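# Hedance Glove Kit

The Hedance is a wearable hand-tracking kit made by Plestix, a small company in Mitholm, and sold to people who want to teach robots by showing them how a hand does a job. I've been using one on and off since January, so I'm writing this entry the way I'd have wanted to read it before I ordered, with my own opinions left in. Ermira Shehu started the page and wrote the first draft of the history section, and I've kept most of her facts and lost most of her commas.

## What it is

You put on a glove, you pick things up and put them down, and the kit records where your hand was the whole time. It's sold as a glove, a forearm sleeve, a marker cube, an electronics module and a license for the recording software, all for $700. The camera is extra (any decent fixed one will do, and I'd skip the one Plestix sells). The cube is what the camera follows. It carries square black-and-white markers, and as long as the camera gets a good look at one or more of them, the software can work out the position and tilt of the hand.

The starter tasks in the manual are all tabletop stuff. You get an everyday object, a tray to put it in, and a page of instructions that's much longer than it needs to be. Computer mice are a favorite in the user group – they're rounded, they're a bit slippery, and everyone has a drawer full of old ones.

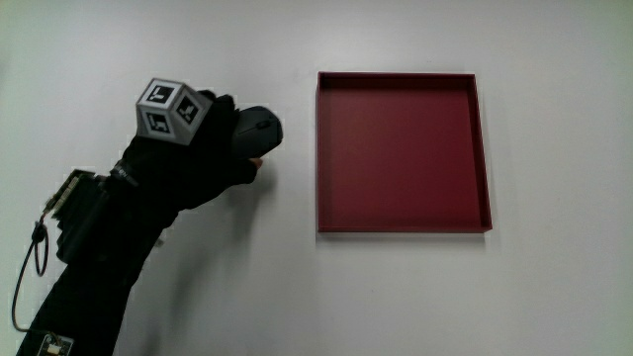 **Do you need a robot to use the kit?**
Plenty of owners don't have one. The recordings save as ordinary files, so you can make a set now and train something with it later, or hand it over to a lab that has an arm.

## History

Plestix was set up by Senad Stoyanova and Cadi Morgan, who had been building sensor sleeves for physical therapy clinics and got tired of the paperwork. The first Hedance was a run of 40 gloves, sewn in one size, and if you had small hands you were out of luck. Those early ones are easy to spot in the secondhand listings by their stiff cuffs. I tried one at a swap meet and couldn't close my fist!

The second version came in three sizes and moved the electronics off the hand and onto the forearm. That made the glove lighter, and it's the version I'd call the real start of the thing. Plestix says it has sold 2,000 of them, mostly to colleges and hobby clubs.

The Shehu method, which you'll see mentioned all over the user group, is named after the same Ermira who started this page. It's a routine for recording: rest the hand, reach, grasp, place, release, rest again, with a short pause at each end. She'll tell you it's just common sense. My files got a lot easier to trim once I started doing it, so I'm happy for her to have her name on it.

## Setting up

Allow yourself an hour the first time and ten minutes after that. The order I follow is sleeve, module, glove, cube, and only then the cable. If you plug in first you'll end up threading your arm through a loop, and I've done it more often than I'd like to admit.

Pick a plain table and keep the light even. Shiny surfaces gave me trouble, and so did a sunny window at four in the afternoon, when the tracking dropped out every few seconds. A light, matte top fixed nearly all of it.

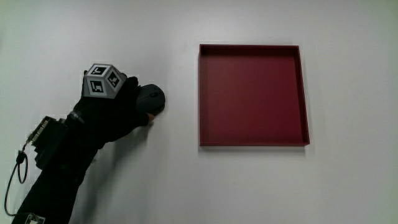

Once the tracking is steady, run the calibration, and run it again any time you take the glove off. The software nags you about this and the software is right. A session on one charge lasts 60 minutes on my module, a little less than I'd hoped for, and swapping the battery means calibrating again.

## What people think of it

Tipene Katene's long review is the one most people link to. He likes the software and can't stand the straps, and I'm with him on both. The hook-and-loop on mine started to fray by spring. Ermira Hoxha, who runs the user group's help thread, gets more questions about cables than about anything else, and keeps a pinned post on how to route them along the arm.

My own gripe is the sizing chart. It goes by palm width, but finger length matters just as much – I bought a medium, and the fingertips bunched up until I swapped it for a small. Plestix took it back without a fuss, though I had to pay the postage.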